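Week 3 handout: Sorting and grouping in the early years
Percy Tamayo, Jul 16, 2022

Sorting comes before counting. A child who can put like with like is ready to talk about "more", "fewer" and "the same".

Start with one rule, usually colour. Use two groups and keep the pieces the same in every other way. Bring in size or shape once the first rule is secure. Ask the child to say the rule aloud, then let them choose a new one.

Divided trays work well for this, as each group has a clear edge.

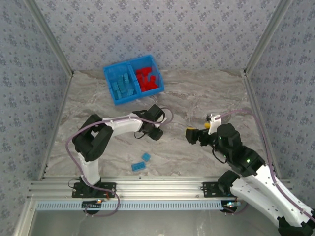

Write down the words the child uses, including wrong ones. Bring your notes to the October session. Reading: Okwood pack, pages 200 to 202.

Drenell Early Years Training, Room 18 | Back to top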